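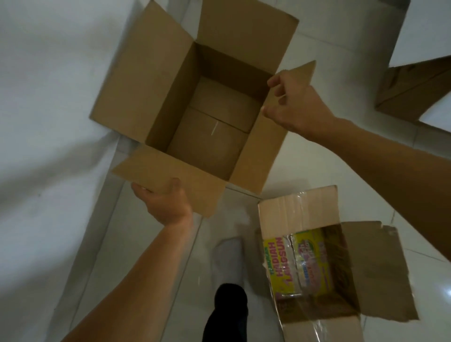

Category: Packing and Moving

How to Put a Small Box Inside a Bigger One (and Close It Properly)

When I moved from Brultel to Clelberg in March, I had many small boxes that were already closed, with things inside that I did not want to touch again. At first I carried each one separately. After two trips on the stairs I was tired, and I began to put the small boxes inside bigger ones. I learned a few things by mistake, so I write them down for other people who pack at home without much help.

What you need

A large cardboard box in good condition
The small box, already closed
Packing tape and scissors
A marker
Paper, old towels or cloth bags for filling
A clean piece of floor

Step 1. Work on the floor

I know that a table looks more comfortable, but with a big box the floor is better. You can look straight down into it and see all the corners. I take off my shoes first and stay in socks, so I do not bring sand onto the tiles. Sweep before you start. Small stones will scratch the floor when you push a heavy box over it.

Step 2. Choose the outside box

Look at the bottom and the four corners. If the bottom is soft when you press it with your hand, do not use this box for anything heavy. The walls should stand straight without your help.

Old boxes from shops are fine for light things. The one with "HADIAH LANGSUNG" printed in pink on the inside has a torn edge and creases on its long flap, and it has a lot of shiny tape on it already. A box like this I would keep for pillows or winter hats. For a box inside a box I take a plain one with clean walls.

Step 3. Tape the bottom

Turn the box over and close the bottom flaps. Put one long strip of tape along the middle line and let it continue a little up both sides. Then put 2 more strips across it. Press the tape with your palm, because air under the tape makes it weak.

Step 4. Open all four flaps

Turn the box back and fold the flaps fully to the outside. If a flap stands half up, it will catch the small box on the way in. With a stiff new box, hold each flap near the corner and bend it slowly along the fold. If you pull from the middle of the flap it can make a crease in the wrong place, and later it will not lie flat.

Step 5. Put the small box in

Lower it with both hands, with the closed side up. Do not drop it. The middle line of the small box should look at you, so when you open the big box in the new home you can cut it without taking it out. Check that the small box is closed well. If its tape is short or thin, add a longer piece now.

Step 6. Fill the sides and the top

Push paper or towels down between the walls, the same on every side. After this, put something soft on top until it is almost as high as the fold of the flaps. Take the big box by two sides and shake it gently. If you hear the small one moving, you need more filling.

Step 7. Close the flaps

Begin with the 2 short flaps and then bring the long ones over them. Keep one hand on each long flap until they meet in the middle. If they do not meet, there is too much filling, so please take some out and do not press with your knee. I did this once and the side opened. Tape the middle line and both ends.

Step 8. Write on it

Write the room and the contents on one side and on the top. I also write "box inside", so the person who opens it will not cut too deep. My neighbor Jean Crichton gives a number to every box and keeps a list in a notebook. She finished with 16 boxes and found everything on the first evening, so next time I will do it her way.

Last updated 25th April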